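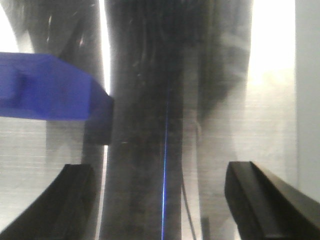
Ohne Temperprotokoll nehme man keine Charge mehr an, heißt es aus dem Wareneingang bei Nartey. Der Verzug zeige sich sonst erst bei der Montage. Teilkristalline Kunststoffe schwinden nach dem Entformen weiter, bei Polypropylen über Tage. Entscheidend sind Wanddicke, Werkzeugtemperatur und Nachdruckzeit. 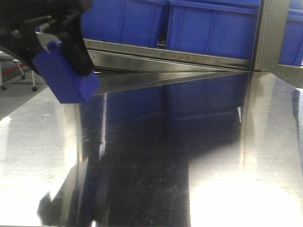

Blauer Block im Greifer, dahinter blaue Lagerkästen

Das Werk Mestolness spritzt bei 210 Grad und hält den Nachdruck sechs Sekunden. Gemessen wird nach 2 und nach 10 Tagen, jeweils im Normklima. Pigmente verschieben die Werte zusätzlich, weil manche als Keimbildner wirken.

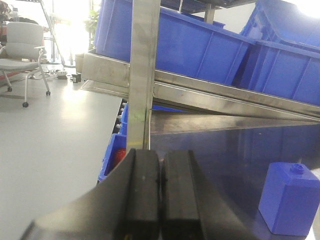
Bei Toda hält man die zweite Messung für verzichtbar, sofern die Kühlzeit stimmt. Trunine misst weiterhin zweimal und führt die Toleranzen je Farbton getrennt.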